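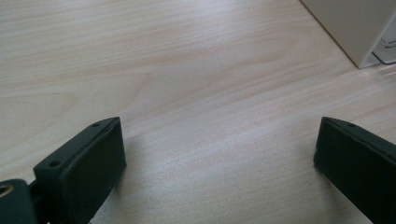
Gripper open over the table, both fingers in view. White box at upper right.

Recording tabletop demos with the hand-held gripper

Quick version of the guide, for anyone joining the Grondetti collection. The long one by Noémie Guérin is still the reference for calibration. Read hers first if you've never held the tool. This page is just how to get good episodes and not waste an afternoon.

What you need

Gripper, charged. Spare battery.
Calibration card.
A table you can clear.
Props for the task. Check the task sheet, not your memory.
Phone or laptop with the Kanness uploader logged in. Log in BEFORE you start, it times out and you lose your place in the list.

Before the first take

1. Wipe the camera lens. Every time. We threw out 73 episodes in September over one thumbprint.

2. Clear the middle of the table. Stuff near the edges can stay, the policy has to cope with clutter at some point, but only leave it if the task sheet says "background free". If it says "background fixed", match the reference photo.

3. Look at the live view with the gripper wide open. Both fingertips visible, left and right, at close to the same height. If one finger sits a lot lower than the other then the camera mount has slipped. Loosen, straighten, tighten, look again.

4. Close all the way, open all the way, 3 times. The width reading should come back to the same number. If it drifts, redo the zero (Noémie's guide, second section).

5. Check the light. A bit of shine on a smooth tabletop is fine. A hard white patch that hides the object isn't. Move the lamp or turn the table, don't touch exposure.

Recording an episode

Start with the fingers open, over the table, tool held still. Press record. Wait for the beep. Hold for one full breath and then move.

Reach slower than you want to. Most new people go too fast and the tracking drops out right at the grasp, the one part we need.

Close on the object fully before you lift. No squeezing and lifting in one motion. Then place, open wide, back off, hold still again, stop.

60 seconds max. If you're not done by then something went wrong, scrap it.

One episode = one attempt at the task. Don't chain them. Lộc Trương had to split a whole batch by hand last time and he'd like to not do that again.

Fumbles

Keep them if you recover in the same take. Drop it, pick it back up, carry on. These are usefull, the model needs to see what a second try looks like. Mark "recovered" in the uploader.

Bin it if: your other hand came into view, somebody bumped the table, you stopped to think with the tool in mid air, the beep never came.

Vary things

This is where sets go bad. Between episodes change the start position of the object, the start position of the gripper, and the height you come in from. Every ten or so, change something bigger, like which side of the table you stand on.

Don't get fancy with it. Dzintra Urbonaitė tried a random number sheet for positions, it worked but it was slow. Just move things and don't put them back where they were.

Also don't always start dead center. Half of the first set has the object in the same spot, and the policy we trained on it reached for that spot whether there was anything there or not.

Uploading

- Upload after every block, not at the end of the day
- Task name exactly as on the sheet, lowercase
- Table tag: pick from the list. If yours isn't there ask Liên Mạc to add it, don't make up a new one
- Notes field is optional but "lens wiped, new battery" style notes have saved us more than once

Wait for the green tick before you clear storage. Grey tick means it's queued, still only on the device.

Common problems

Tracking lost right at the start. Plain tabletop, not enough for the tracker to hold on to. Tip the tool up so it sees some of the room, wait for lock, then come back down to the start pose.

Width stuck on one value. Cable at the handle. Reseat it.

Fingers look tilted in together. Normal on this build. Only worry if left and right don't match.

Pads picking up dust. Damp cloth, let them dry. No alcohol, it hardens the rubber.

File won't open in the viewer. Usually the battery went mid take. Delete, swap, redo.

Where we are

2,756 episodes accepted as of 2025-12-03. Pick and place is well covered, please take the stacking and lid tasks next. Thư Lò keeps the task list and will hand you a block if you ask in teh collection channel.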